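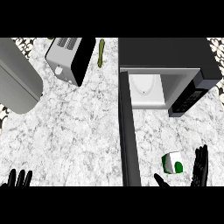
Labs > Visit reports > Robotics

The Horobets group works on the second floor of a former printing plant in Tusesside, above a company that rents out exhibition furniture. I went on 10/4/18 with five other people from our department. We were let in by Orest Yurchenko, who runs the manipulation side of the group and had agreed to give us a morning.

The subject was kitchen work in simulation, and in particular a training method the group calls Trarnen. The claim, as it was put to us in advance, is that a two-handed robot policy can be trained on a small number of human demonstrations if those demonstrations are cut up and recombined in the right places. I wanted to know what "the right places" meant, and most of these notes are on that point.

We started in the demonstration room. It has two stations, each with a chair, a monitor and a pair of tracked gloves. The person in the chair moves their hands and the simulated hands move with them. The kitchen is rendered from directly overhead, which is also the view the policy is trained on. The counters, floor tile and appliances change from one episode to the next. The version running while we were there had a marble counter with a toaster and a black microwave on it, and the microwave door stood open over the counter. A cucumber lay near the toaster. The item to be handled was a small white carton with green markings, on the other side of the door from the toaster.

The task in this family is short to state. The carton has to end up inside the microwave. The open door makes it harder than it sounds, because from above it is a long thin panel that splits the counter in two, and a hand on one side can't cross to the other without going over it. Yurchenko said they chose the layout for that reason. In their earlier work the counter was open and nearly any reaching motion would do, so they learned very little from the results.

One of our group tried the gloves. She found the fingers easy and the depth hard. With only the overhead picture to go by, she closed on the air above the carton twice before getting hold of it. The regular operators are used to this and judge height from how large the fingers look on the monitor. Yurchenko said a new operator needs a full day before their recordings are kept.

From there we went to a meeting room for the method itself.

Each demonstration is recorded as positions of both hands, all finger joints, and the positions of every object. The usual approach is to train directly on the recordings and collect more until the result is good enough. The group had 300 demonstrations for the microwave family and was not getting good behavior from them. The policy did well when the carton was near where it had been in training and badly anywhere else. It also tended to move the left hand when there was nothing for the left hand to do. Operators fidget, and the policy had learned the fidgeting.

Trarnen cuts each recording at changes of contact. A cut is made when a finger first touches an object, when an object leaves the surface it was resting on, and when it is set down again. What lies between two cuts is a segment. A segment is stored relative to the object it concerns, so a grasp on a carton is stored as motion around the carton, wherever the carton happens to be. New episodes are made by placing the objects somewhere else, choosing segments that fit, and joining them with a planned path. The simulator then plays the new episode through, and it is thrown out if the carton drops or a hand strikes the door.

The part I had not understood from the paper is that the two hands are cut separately. The left hand may be in one long idle segment while the right goes through four. At first the group cut both hands together at every event, and this gave them a great many short pieces that would only fit back where they came from. Separating the hands fixed that. It also took care of most of the fidgeting, since an idle segment can be replaced with a hand that stays still.

Some tasks need both hands at once, and there the segments have to be tied. Holding the door while moving something past it is the example we were given. The tying is done by a person, who marks the task description before any recombining starts. I asked whether it could be found automatically from the contacts. Yurchenko said they had tried for most of a winter and that the automatic version tied hands together whenever they happened to move at the same time. They went back to marking by hand, which takes a few minutes per task.

The results were shown on a single slide. All the tests used carton positions the policy had not been trained on. The policy trained on the plain recordings completed 8 of 30 trials. The policy trained on recombined episodes was tested at much greater length, and Yurchenko gave the number of trials as 533, spread over several kitchens. He would not quote a success rate for the full set because the failures are still being sorted by hand, and some of them are faults in the simulator. I would have liked the two policies compared on the same number of trials. He agreed and said it would be done before the paper goes back to the reviewers in December.

We watched a string of failures, which I found more useful than the slide. The most common was in the grasp. One finger goes down on the near side of the carton and the others on the far side, and if the carton is turned at an angle the fingers push it around before they close. The second most common was contact with the door on the way over. The planned path between segments keeps clear of it, but the trained policy cuts the corner a little. A third kind, less frequent, was letting go of the carton while it was still above the turntable plate, so that it fell over inside the oven. From overhead the top of the microwave hides much of the cavity, and the policy has to release with a poor view of where the carton is.

A second camera was the obvious suggestion, and someone made it. The group has a version with a camera on each wrist and is training on it now. They wanted the overhead-only result first so that the effect of the recombining could be seen by itself.

After a coffee we were shown the physical setup, which is called Jestholm after the street where the group used to be. It is a bench with two arms and two hands, and it was switched off for a cable repair. Nothing trained with Trarnen has been run on it yet. Yurchenko was clear about this, and said that friction at the fingertips was the thing he expected trouble from. The simulated fingers grip better than the real ones, and cardboard in particular slides.

A few practical points for anyone thinking of using the method. The cutting depends on clean contact signals, which a simulator gives for free and a real bench doesn't. The recombining itself is cheap, but playing the episodes through is slow, and the group leaves it running overnight. More than half of the generated episodes are thrown out in the door layout. Soft items are not handled at all at present. The code for the cutting step will be released, and the kitchens will not, because some of the appliance models were bought under a license that doesn't allow it.

We finished just before lunch. I have asked for the task description format and will pass it on when it arrives. The building's parking is for tenants only, so use the lot behind the rail station and walk.

Recent visit reports
Bin picking at a parts warehouse
Two days at the gripper workshop
Cable routing: notes from a test bench
An open afternoon at the motion capture hall
Teleoperation gloves compared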